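Brindivard Room Refit: Progress Report to the Livbridge Fund
Reporting period ending October

Where we are

The common room at Brindivard is usable again. It is also the room in the building most likely to contain a person holding a screwdriver, but you can now sit down in it, put a cup on a flat surface and close the curtains, and in the spring you could do one of those at best.

Your grant covered three pieces of work: tables, curtains and storage. The tables are finished. The curtains are finished, twice. Storage is where the remaining money and most of the remaining opinions are.

Tables

The old tables went in the first week. They had been sanded so many times that the tops dipped in the middle, and anything round set down on them rolled to the center and waited there. We replaced them with gray ones from Holmgren, 15 in all, with a glossy top. Our application said matte. Holmgren had a long wait on matte and none on glossy, and we wrote to you at the time and you agreed to the swap, so I mention it only to complete the record.

The gloss wipes down in one pass, and the sewing group reports that fabric slides across it beautifully, including when they would like it to stop. They have taken to laying a blanket down first. The puzzle people love it. The watercolor class has asked whether a stain can be said to exist if it comes off with a thumb. Late in the afternoon the tops do throw a glare back at anyone facing the window, which brings me to the curtains.

Curtains

The first set was too short. I measured from the rail to the sill and wrote that number on the order, having decided on full-length curtains the night before. They hung at about the height of a person's belt and gave the room the look of a boy who has outgrown his pants. Brukport took them back for a restocking charge, which came out of our own general budget and does not appear in your figures.

The second set is the right length. It is a pale gray and white, plain enough that the members who wanted green and the members who wanted blue are equally disappointed, and I count that as a fair result. The folds hang properly now that the weights are in the hem. With the curtains drawn the glare is gone and the room is noticeably quieter. We had expected the first and got the second for free. The talking-book group has moved in from the hallway on the strength of it.

One section of rail sticks. You have to lift the curtain slightly and think of something else. Brukport has been told.

Storage

We asked for money for a wall of cupboards. We have not built the wall of cupboards. When the old shelves were emptied we found that a great deal of what they held did not need a home: dried-out glue, orphaned lids, the instructions for a projector that left the building before I arrived. Once that was gone, the cupboards in the plan looked like a very expensive way of hiding the rest.

So we tried baskets. The idea is that each activity has one, it comes out to the table at the start of a session and goes back on a low shelf at the end, and whoever uses it can see what is in it without opening a door. We bought a small batch for a trial, rectangular, in an orange-tan weave. The sides slant, so they are narrower at the bottom than at the top, and a ream of paper that fits at the rim will not lie flat on the base. I learned this with a ream of paper.

Apart from that the trial has gone well. Clearing up after a session used to take 15 minutes and a certain amount of sighing. It now takes 10, and most of the sighing has moved to the subject of labels. We have tried tied-on tags (they come off), tape (it does not care for a woven surface) and nothing at all, which led to an evening of knitters with a basket of dominoes. The present proposal is a tag threaded through the weave with a twist of wire. The color is divisive. It is cheerful against the gray, or it is the only thing in the room you can look at, depending on who is asked.

Money

The tables came in under the estimate and the curtains, not counting our restocking charge, came in on it. With the trial baskets paid for, 443 dollars remains in the storage line. We would like your permission to spend it on more baskets and a second run of low shelving in place of the cupboards. If the fund would prefer that we stick to the cupboards as approved, 443 dollars will buy the doors.

What is left to do

Fix the sticking rail. Settle the labels. Put felt under the table legs, which squeal on the floor when moved and have startled the talking-book group more than once. Find somewhere for the folding chairs, which currently lean against the radiator and will have to stop doing so when the heat goes on.

We also owe you a proper list of what was discarded from the old shelves. It exists, on the backs of several envelopes, and will be typed up before the next report.

A decision on the storage line before the heating season would help us, as the shelving would go up on the wall behind those chairs and it would be nice to move them only once. 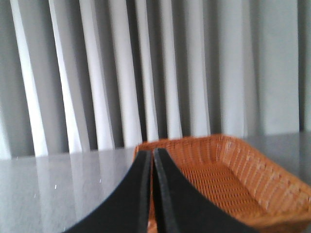 Common room, Brindivard: basket on one of the new gray tabletops, second set of curtains behind.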